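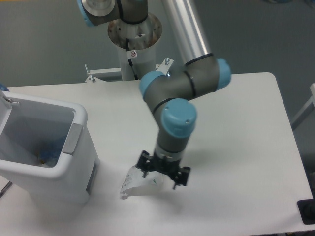 ## Teaching notes: the bag and the bin

The Skurbridge bench spent most of the summer on soft packaging, and this item covers what we did and how the demonstrations were recorded. Several of you asked after the January update why we moved away from rigid parts. The short answer is that Poon, our picking model, had become good at boxes and tubs and was still poor at anything that folds.

The task is simple to say. A piece of used packaging lies on the white table, the arm picks it up, carries it over to the bin on the left and lets go. A person steers the arm through the whole job from start to finish, and the recording becomes one demonstration.

Clear bags are the hardest items in the set. The plastic is see-through and crumpled, so the model gets very little from the outline. Printed text and labels help when they happen to face up. Saqib Memon wanted to leave clear bags until later in the year, but they make up a large share of what the Grerach sorting line sends through, so they went in from the first week.

### How the demonstrations were recorded

We used two methods. In the first, the operator stands next to the arm, puts it into free-drive and moves it by hand. In the second, the operator sits at the remote station and steers with a hand controller while watching the camera feed.

Guiding by hand is quicker to learn. New operators were making usable recordings within the hour. The trouble is that the operator's own hands and sleeves end up in the camera view, and the model then learns from pictures it will never see when it runs alone. We kept hand guiding for practice and for working out a good path, and recorded nearly everything else by remote.

Remote control takes longer to get used to. Depth is the main problem. People stop too high above the table and close the gripper on air, or come down too far and press on the surface. Lotte Van der Linden's advice was to watch the shadow of the gripper and ignore the gripper itself until the two are almost touching. Most operators picked this up on their first day, and it is now in the written instructions.

The final count was 2,208 demonstrations, of which 1,119 used clear bags. The rest were colored wrappers, paper sleeves and card.

### What we ask operators to do

The instructions changed a few times over the summer. Please use this version and throw out any older printout:

- Start every recording with the arm in the home position and the gripper open.
- Come down over the thickest fold of the bag. A single layer of film slides out of the fingers.
- Close the gripper fully, then wait a moment before lifting.
- Lift before moving sideways. Bags that hang low will drag on the table or catch on the rim of the bin.
- Let go over the middle of the opening, with the fingers above the rim. Do not reach down into the bin.
- If the bag slips, try again in the same recording, up to 3 times. After that, stop and mark the recording as failed.

The last point is the one people forget. A missed grasp followed by a good one is worth having, and we want the model to see how a person recovers. Earlier in the summer operators were deleting these and starting over, which left us with a set where every first try worked. The model trained on that set would miss a bag, lift an empty gripper and carry on to the bin as if nothing had happened.

Failed recordings are also kept. Mark them and leave them in the folder – Anum Cheema sorts them afterwards and decides which ones can be trimmed.

### Bin position

We had the bin in the same spot for the first two weeks. That was a mistake. The model learned where the bin stood and paid no attention to what it looked like, so when someone pushed it a hand's width toward the back of the table, the bags went onto the table beside it. We now have 5 positions, all on the left side, and the operator changes to the next one at the start of each batch. The recording sheet has a column for it. Please fill it in even if you think it's obvious from the video.

The bin does not have to be empty for a recording. Things already lying at the bottom are fine, and a bit of variety there is useful. Empty it when the pile gets high enough for a bag to rest on top and stick out.

### Cables and the pedestal

Graziella Longo has asked for a reminder about cables. The one on the front of the pedestal must be left where it is. Two sessions were lost in August when it was moved aside to make room and the arm went into a protective stop. If you need more space, move the items on the table. Keep the warning sticker visible too.

### Next

The same task goes to the Plonovano bench, where the lighting is much harsher and the glare on clear plastic is worse. Elvira Londoño is setting up the remote station there and will run the first operator session on 3rd September. Places are open to anyone who has finished the hand-guiding practice. Bring your operator number, and expect to spend the morning on depth practice with card before moving on to bags.

We are also short of packaging. Clean, dry bags and wrappers of any size can be left in the crate by the Skurbridge door. Please don't flatten them – the creases are what we need.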